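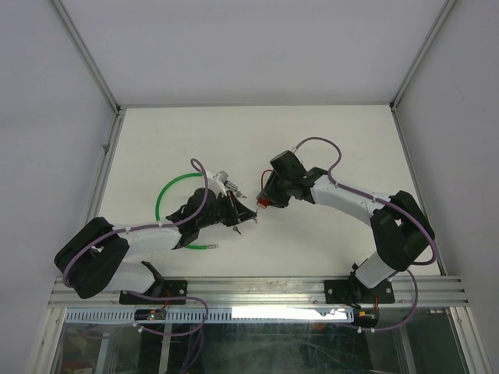 How long does a person need to learn to show a task to the robot?
At Neder most people can do it after 15 practice runs by remote control, and the first two or three are always slow.

The lock task is now the main work of the Pranley room. The operator moves a pair of hand controllers, and both arms on the table repeat the movement. We ask for one clean demonstration from start to end, without stopping to think in the middle. If the key slips, the operator continues and tries again, and the run is kept with a note. We have 212 accepted runs until now. The plan is to reach 500 in March, and after this Mersha will begin the training.
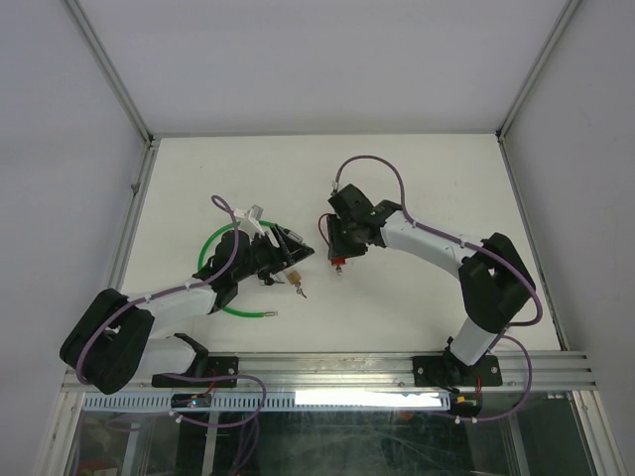 Two arms at the lock table, with the small brass padlock by the left gripper.

Operators who came from the cup task say that keys are much harder. You can't feel the metal through the controllers, so you must trust your eyes, and for this the wrist view helps more than the view from the side. Please turn the gripper slowly before you close it. Many rejected runs were lost at this moment, when the fingers closed too early. 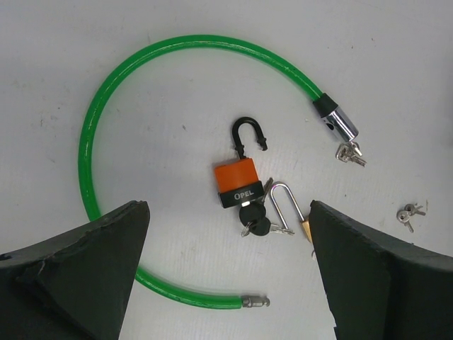
Wrist view: the green cable lock, the orange padlock and the keys.

New operators can book a practice hour with the Pranley team. Each hour is for 2 persons, one driving and one watching, and then they change places.

Recent items
Cedska: first results from the cup task
How to write a good run note
Moving an arm by hand or by controller
Pranley room hours, from 3 Jan 2019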